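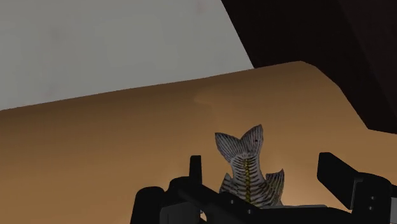
I've been living with Kelora 2 long enough to have opinions, so let's get into it. Kelora is a scene pack for people who train and test robot arms in simulation: you get furnished rooms, a great big library of objects to drop into them, a ready-to-go arm with a two-finger gripper, and a little task builder that ties everything together. It comes from Grumitz, the same small outfit that did the Sosa drawer-and-cabinet set I reviewed last year (and still use, squeaky menus and all). The first thing I check in any pack like this is the close-up view over the gripper, and I like what I get. There's a striped fish standing on its head end with the forked tail in the air, one black finger to each side, and I can follow the thin dark lines right out along the fins! My old pack would have given me a gray smudge at that distance.

What you get

The box copy says 3501 objects and 33 rooms. I haven't opened all of them and I'm not going to. The objects are sorted by size, weight and what Grumitz calls "grip difficulty," a score I ignored for the first few days and now lean on all the time. You can ask the task builder for three hard things and one easy thing on a sofa and it'll go and find them for you, and if you don't like what it picked you hit reroll and get another lot. I spent a whole evening just hitting reroll. Not sorry.

Rooms load quickly on my machine, which is a decent desktop but nothing special. The download is another matter. It's huge, it comes in one lump, and if your connection drops you start again from zero. Mine dropped twice. Please, Grumitz, split it up.

Setting up a job

I'm not a programmer by trade (I teach an evening robotics class in Kadimdale and do a bit of consulting on the side), so the setup matters to me more than it might to you. You pick a room, pick a surface, pick your objects and say where they should end up. After that you either drive the arm yourself with a game controller or plug in whatever control code you've got. The controller mapping is good – left stick moves the hand, right stick turns it, triggers close the fingers – and I had a student doing tidy little pickups before the coffee was ready.

Where I got stuck was saving. A saved task remembers the room and the objects but forgets your camera positions unless you tick a box buried in the second settings tab. I lost a nice set of angles before I found it. The help page does mention the box, in a section called "Extras," where I would never have looked.

Soft furniture

This was my big question coming in. Most of the packs I've tried treat a sofa as a brown brick, and that's not much use if you want a robot that can clear up a living room. Kelora gives you a long tan leather couch with a crease along the seat and a pillow at the end, and a big dark bag you can stand on it that looks as if it has a bit of weight to it, with the base sinking slightly into the cushion. Little shadows fall where they should, too, under the bag and under whatever's in the fingers. I find that helps a lot when I'm driving by hand and trying to judge how high I am over the seat.

I'm less happy with friction on the leather. Out of the box it's far too slippery in my opinion, and small round things wander off if you so much as brush them. There's a slider for it. Turn it up by a third and life gets better.
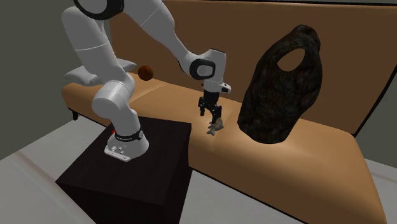 Bautista Farías wrote to me after my first post on Kelora and disagreed about the slider: leave it alone, he said, and fix the closing speed of the fingers, which is set too high for anything that sits on a cushion. He'd run the same couch task over and over with the gripper slowed down and the default friction, and he was much happier with how the small stuff behaved. He also thinks I'm too soft on the download.

Well, I tried it his way. He has a point! Slower fingers plus my slider setting is what I use now, so I suppose we both win. He's right about the download as well, I just ran out of complaining energy.

Mixing sizes

One thing that took me by surprise is how far the task builder will go when you let it mix sizes. You can put a dark rock on a tabletop that dwarfs everything else there, lay a small fish just in front of it, and ask the arm for the fish. It sounds silly and my class laughed, but as practice it's great. The rock blocks a good part of your view from one side, so you have to think about where your cameras go and which way the hand should come in. The surface on that rock is lovely, by the way, all charcoal and rusty patches with a fine crackle to it.

The backgrounds are busy too, and I mean that as praise. If your code can only find a fish against a blank wall, you want to know that early. There's furniture, there's a mustard-yellow vase on a side table, there's a superhero figure in a red cape on the plank floor. You can strip all of it out with the "bare room" switch if it's getting in your way, and then bring it back bit by bit.

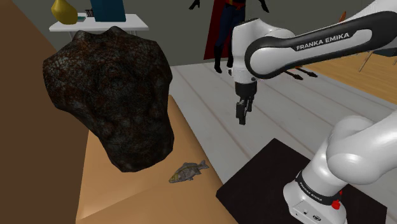
Kelora 2 with the clutter left on: rock and fish on the tabletop, gripper open over the plank floor.

Price and support

The single-seat license is $60, and that's a one-time payment with updates included until the next major version. Class licenses exist but you have to email for a quote, and my quote took long enough to arrive that I'd already bought seats one by one. When I did write to support with a real problem (the arm kept starting in a pose I hadn't asked for) I got a useful answer the next morning, with a patched settings file attached. Good people, slow sales desk.

A patch is due in June that should bring resumable downloads and a proper undo in the task builder. Right now undo goes back one step only, and it's very easy to nudge a rock you'd spent ages placing.

Would I buy it again?

Yes, and I have, for the class. If all your work is boxes on conveyor belts you don't need it, and the Sosa set will do you fine for drawers and doors. For household clutter, odd shapes and soft seats I haven't used anything at this price that I like better. Get the demo first, see how your graphics card copes with the bigger rooms, and tick that camera box in the second tab before you save anything.

Reviewed on version 2, last updated 22 April 2023. I paid for my own copies.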